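Section 4: Setting Up Your Pitch Night in Flakix

Before you start

Sections 1 to 3 got your organizer account open and your venue entered. If you skipped them, Flakix will let you get as far as step 9 and then ask for a venue, with no way to save what you've typed. We have asked for this to be changed. Go back and do Section 2.

You will need:

Your organizer login (not your founder login, even if the two share an email address)
The name and email of each judge
The closing time for applications, in the time zone of the venue
A decision on how long a pitch is

The last one causes more trouble than the rest put together. Flakix stores a single pitch length for the whole event and builds the running order from it. You can change it later, but every slot moves when you do, and every founder gets an email saying so. At the Whiteley spring event the length was changed 3 times in one afternoon, and the founders took to replying to one another.

4.1 Creating the event

1. Log in and choose Events, then New.

2. Type the event name. It will appear on the public page, the judges' sheets and the name badges. Badges hold one line. "The Whiteley and District Early-Stage Enterprise Pitch Evening" does not fit on one line.

3. Choose a format. Open means anyone can apply. Invited means you paste in a list. Mixed means both, and should be left alone until you have run at least one event of each kind.

4. Set the pitch length and the question time. They are separate boxes. If you leave question time blank, Flakix reads it as zero and the next founder is called up while a judge is still clearing his throat.

5. Set the changeover. The default is one minute, which was evidently chosen by someone who has never watched a person look for the right laptop cable. Use two.

6. Press Save Draft. The event isn't public yet.

Note: Draft events are deleted after 30 idle days. You get one warning email. It comes from a no-reply address and looks a lot like junk.

4.2 Opening applications

7. Under Applications, set the opening and closing times. The closing time is enforced to the second. Founders will write to you at one minute past. Decide now what you'll say.

8. Set the maximum number of applications. The system limit is 2,000. The largest event run on Flakix so far, at Flomilton in September, drew 479, and the two people reading them have asked not to do it again. For a room that seats 169, you want a limit you can read in a weekend.

9. Pick your questions. Flakix supplies a standard set, and you can add up to five of your own. Keep them short. "Describe your vision" gets you four paragraphs on vision. "Who pays you, and how much?" gets you an answer, or a silence you can learn from.

10. Press Publish.

Caution: Once the first application arrives, your questions are locked. Deleting a question after that point deletes the answers with it, from every application, for good. The confirmation box says "Are you sure?" and leaves it there.

4.3 Adding judges

11. Go to People, then Judges, and enter each name and email. Judges receive a link which works once. If they open it on a phone in a taxi and close it again, it's spent, and you'll have to send another from the same screen with Resend.

12. Assign a scoring sheet. Sheet A scores out of five in four areas: market, team, numbers and product. Sheet B is a single score out of ten. Judges say they want Sheet A. They fill in Sheet B.

13. Mark any conflicts of interest. Tick the box beside each founder the judge has funded, employed, married or shared an office with. Flakix leaves those scores out of the average. It can't guess them, so ask.

14. Appoint one judge as Chair. The Chair's score breaks ties. Choose somebody who arrives on time.

4.4 The product table

Founders with something physical to show can book a space on the product table. Software founders will ask for one too, so that they can stand a tablet on it. That's up to you.

15. Under Rooms, switch on Product Table and type in how many spaces you have. Measure the table first.

16. For each space, say whether power is available. A founder who ticks Needs Power will only be offered a powered space.

17. Ask for set-up time in the notes box. Anything that has to be bolted, leveled or warmed up should be in place before the doors open, and the founder should be told so in writing.

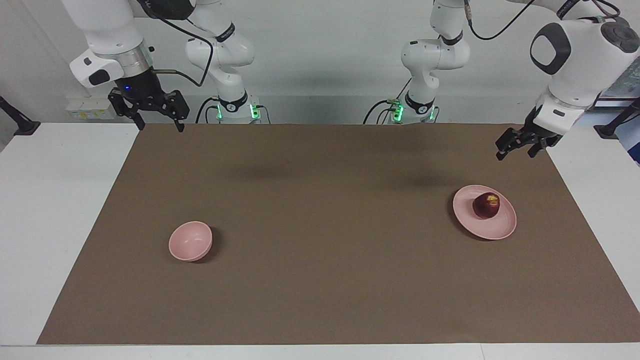 18. Print the table plan from Reports. It prints in landscape whatever you tell it. Tape one copy at each end of the table, or founders will settle the matter among themselves, and the loudest will get the corner by the door.

Note: Spaces not claimed 20 minutes before doors are released to the waiting list automatically. To stop this, untick Auto-release. To stop the arguments that follow, leave it ticked.

4.5 Test run

19. Choose Rehearse from the event menu. Flakix runs the whole evening at ten times normal speed with made-up founders and scores. Watch it all the way through at least once. If the clock reaches the end before the last pitch, so will yours.

20. Check the results screen on the projector you'll be using on the night. Older projectors cut off the bottom line, where Flakix puts the winner.

21. Choose End Rehearsal. Don't just close the window. An event left in rehearsal will throw away real scores as they come in, and it will be very polite about it.

If something goes wrong

The running order is blank: no pitch length has been set. See step 4.

A judge can't log in: the link has been used. See step 11.

All scores show as zero: you're still in rehearsal. See step 21, and find some paper.

The public page shows last year's sponsor: the logo is kept under Account and not under Events. Farnell appeared as headline sponsor of two events it had never heard of before we found this out.

For anything else, write to Yolotzin Barrera at the organizer desk. Give the event name and the step number. "It isn't working" will be answered, but later.

Section last revised 27/11/2010. Section 5 covers the evening itself, including what to do when a founder won't stop talking.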